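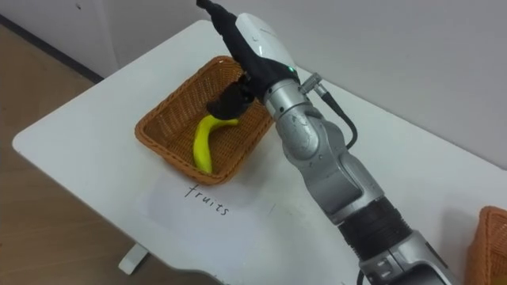

Bring back the small greengrocer. Been saying it for years and the Jisville council still isnt listening.

We had one on Cledden Street til last July. Now it's a drive to the big centre, a fight for a park, and apples in a plastic bag you didn't ask for. Six of them. I wanted two.

People say it's cheaper. Is it? I threw out half a bag of carrots last week. Add the petrol. Not cheaper.

And the flavour – don't start me. Tomatoes picked hard and green, coloured up in a shed somewhere. My neighbour Ximeng Kong grows better ones in a bucket.

Rents are the trouble. Shop's been empty ever since, 258 a week for a room with a roller door and a sink. Who's paying that to sell parsley? Drop it to 100 for the first year. Let somebody have a go. Council finds money for new signs quick enough, so it can find a bit for this. Write to them. I have, twice, and will agian.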